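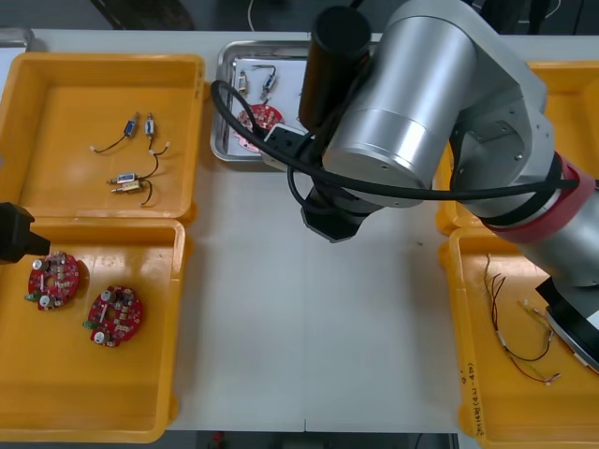 Caroline Mosoti

Section 4. Laying out the table and teaching the bins

Before you start, both arms must be bolted down and homed (Section 3), and the Hidero controller must be showing READY for each. Leave the grippers open. If either arm shows FAULT, go back to 3.6.

These instructions are for the two-arm table at the Kabbaj workshop. If you are building your own at home the order of work is the same, but your positions will be different, so do not copy our saved points file.

4.1 Placing the bins and trays

1. Press STOP on both controllers and hang the pendants on their hooks.

2. Wipe the tabletop and let it dry. Check for stray screws and snipped leads. A bin sitting on a cut lead will rock.

3. Put two of the yellow-orange bins on the left and two on the right, one in front of the other. Rims may come close together but must not overlap.

4. Keep the strip of tabletop between the left and right bins clear. Both grippers pass over it, and it is where parts get set down if a grip has to be redone.

5. Put the steel trays behind the bins. Line each one with a white sheet, cut to lie flat in the corners. Bare steel gives reflections that upset the part finder.

6. Draw round each bin with a soft pencil once you are happy with it. Pens do not come off this table.

Note: the bins are glossy and will also reflect the ceiling lights. If the part finder keeps reporting a part on an empty bin floor, turn off the light nearest the window and run the check again.

4.2 Loading parts

Load by kind. Small components with leads go in one bin, round boards in another and wire bundles in a third. Keep the remaining bin for rejects while you are testing.

1. Place small components one at a time. They do not have to be straight, and for a proper test they should not be. Do separate any leads that have hooked around each other.

2. Lay the round red boards flat with the parts side up. Leave a gap between them wide enough for one gripper finger.

3. Lay wire bundles in loosely, with the connector well inside the rim. A connector hanging over the edge will catch on the cuff of the arm.

CAUTION: The round capacitors on the boards stand higher than anything near them. Never teach a grip that closes on a capacitor. Grip by the board edge or by the opening near the centre.

4.3 Dressing the cables

The big silver arm has its cable on the outside. Most of the stoppages in our log come down to this cable, so take your time over it.

1. With power off, move the arm by hand to its furthest reach over the left-hand bins.

2. Leave enough slack for the cable to hang in an open loop at that position. It must not pull tight at the wrist.

3. Bring the arm back over the right-hand bins. The loop will grow. Check that it does not drop into a bin or drag across a tray.

4. Do the same with the small loop that runs down to the gripper. Turn the wrist fully each way and watch the connector.

5. Fix with hook-and-loop strap only. Zip ties have cut the outer sleeve once already.

4.4 Teaching the bin positions

One person holds the pendant and a second stands at the STOP button. Do not do this part alone.

1. Set both arms to SLOW. The speed limit on the screen should read 80 mm per second.

2. Select BINS, then NEW SET, and give it a name. Do not overwrite set 197, the one Eliseo Barrera keeps for the open evenings.

3. Jog the left arm over the centre of its rear bin and lower it until the fingertips are level with the rim. Press SAVE HIGH.

4. Lower until the fingertips are a sheet of card's thickness above the floor of the bin. Press SAVE LOW.

5. Raise to the high point before moving sideways. The controller will not stop you from driving through the wall of a bin.

6. Repeat for the front bin, then park the left arm and teach the two right-hand bins with the silver arm.

7. Teach the trays last, using the silver arm only.

CAUTION: The arms do not know about each other until the shared zone is switched on. Go to ZONES, select CENTRE and tick ONE AT A TIME before running anything with both arms powered.

4.5 Trial run

1. Run DRY CYCLE with the bins empty and watch the cables all the way round.

2. Load two or three components and run PICK TEST from each bin in turn.

3. If the gripper closes short of a part, check the bin against its pencil line before you change any saved point.

4. When every bin passes, save the set and write its name in the workshop book with your initials.

Recheck the low points after 500 cycles, and again whenever a bin has been knocked. Wrist greasing is due at 3,000 cycles and is covered in Section 7.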